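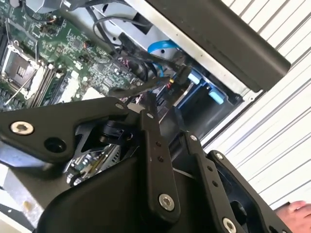

Unit 4: Memory and storage
Course notes – Introduction to Computer Hardware
Instructor: Jolene Faulkner

Reading for this unit: the Moya workbook, chapter on memory. Skip the part on tape drives.

1. Two kinds of keeping

A computer keeps data in two ways. Memory (RAM) holds what the processor is working on now and loses it when the power goes off. Storage holds files whether the power is on or not. Students mix these up because both are measured in gigabytes. When a customer says "my computer is out of memory," ask what message they saw before you do anything else.

2. Why RAM is fast

Every cell in RAM can be reached in the same short time. A hard disk has to move an arm and wait for the platter to turn. Solid state drives have no moving parts and sit between the two in speed.

3. Swapping

When RAM fills up, the operating system moves pages that have not been used lately out to storage. If a program asks for one of them, it has to be read back in. A machine that does this all the time feels slow even with a good processor.

Worked case: a program needs 2000 MB and 900 MB of RAM is free. The other 1100 MB has to come from somewhere, usually from pages that belong to idle programs.

4. Installing modules

Shut down, unplug, and hold the power button for a few seconds. Touch bare metal on the case before you handle a module. Line up the notch, then press both ends evenly until the clips close – it takes more force than most people expect. Check the board manual for which slots to fill first.

Terms to know: volatile, page, swap file, module, latency.

Homework: problems 1 to 14 in the workbook. Show your units. Hand them in to Alby Baxter at the Karby lab before the next lecture.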